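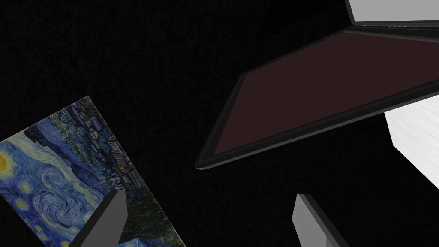 Week 7 handout – Collecting demonstrations in the simulator

Last time we talked about what a policy is, and I promised you'd get your hands on the controls. So this week you'll be the teacher. You'll drive a simulated arm through a task over and over, the software will save what you did along with what the wrist camera saw, and in the next handout we'll train something on the result. Get used to the wrist view early, because it's a strange way to look at a room. The two gray fingers always come up from the bottom, and everything else swings about depending on how the hand is turned – you can have The Starry Night lying at a slant down in one corner, a big dark panel sweeping across the other side, and plain black in between. The learner gets that same view, so whatever confuses you there is worth writing down.

We're using Kilcombe, the room simulator, with the recording tool called Twal on top. If you did the December workshop you've used both already and can skip the setup sheet. Everyone else, please do the setup sheet first! Half the emails I get are answered on its first page.

What counts as an example

One example (I'll also say "episode" or "demo", sorry, the field never settled on a word) is a full run at the task from the start pose to the moment you press Save. Inside it there's a long string of steps, and every step has the same parts:

the wrist camera picture
the joint positions
how open the gripper is
the command you gave at that moment

The last one is what we'll ask the model to predict. It sees the first three and has to guess the fourth. That's all behaviour cloning is at heart, and you'll be surprised how far it gets on such a plain idea (and how silly it looks when it goes wrong, but we'll get there).

The class set needs 700 episodes. Split across all of you that's an evening's work each, maybe a bit more if you're new to the controller. Please don't leave it to the night before. The server copes badly when everyone uploads at once, and I cope badly too.

Start poses

Kollel, our start-pose script, picks a random arm pose before each episode. Leave it switched on. I know it's annoying when it gives you an awkward one and you've just found your rhythm, but a set where every demo begins from the same tidy pose teaches the model one path and nothing else. The first time it drifts off that path it's in country it has never seen, and the small mistakes pile up from there.
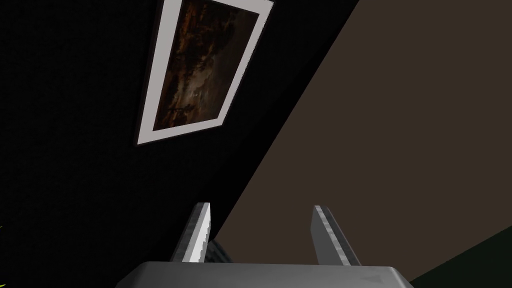
Awkward poses are good practice for reading the view, too. Before you move anything, work out which way the hand is facing and find something you can steer by. Walls and large surfaces are easy to muddle when they're tipped over at a steep angle, so I look for the thing with the clearest outline. A framed picture with a wide white mat is ideal – you know it ought to be a rectangle, so the way it's skewed tells you how far round you've turned. The speckly texture along the inner sides of the fingers is handy as well for keeping straight which faces are the gripping ones. Take your time over this. Twal doesn't start recording until your first command, so sitting and thinking costs you nothing.

Once you're moving, keep moving. Long pauses in the middle of a run are the thing I complain about most when I mark these. If you stop for a few seconds to scratch your nose, you've recorded a stretch of steps where the right answer is "do nothing", and the model will happily learn to do nothing at that spot. I've had one that froze above the target on almost every try. It had learned that from me.

Wobbles and mistakes

People always ask whether to bin a run with a mistake in it. My rule goes like this. If you overshot and came back smoothly, keep it, I want those. Recoveries are the only place the model can find out what to do when it's off course. If you bumped something by accident, or lost track of the view and waved about until you found it again, throw it out and go again. And if you can't decide, save it with the "unsure" tag and I'll have a look. 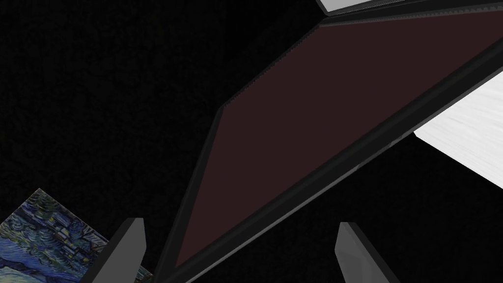

Figure 3. Wrist view, gripper fingers apart, large frame running diagonally across the upper right.

Have a look at Figure 3 next to the very first one. They have plenty in common, but to the network they're quite different grids of numbers. One of the questions on the worksheet asks you to find pairs like this in your own episodes and compare the commands you gave. Don't worry if yours disagree a bit. Do worry if you went left in one and right in the other for no reason you can remember, as the model will tend to split the difference and go straight down the middle.

Naming and uploading

Files go in the Lalta folder on the course drive, under your student number. Let Twal name them. Please don't rename anything "final" or "good one", the loader sorts by name and it will trip over those.

Each of you also sets aside 2 episodes for the held-out set. Choose them before you watch any of your runs back, otherwise you'll pick your nicest ones (I would) and our test scores will look rosier than they should. Tick the box marked "hold out" and the software keeps them away from training.

Uploads close on 25th January. Bring your worksheet to the lab after that, along with any run that puzzled you, and we'll play a few back on the big screen. For reading, the chapter on distribution shift is the one that matters. Skim the maths in the second half if it's heavy going, we'll do it together on the board.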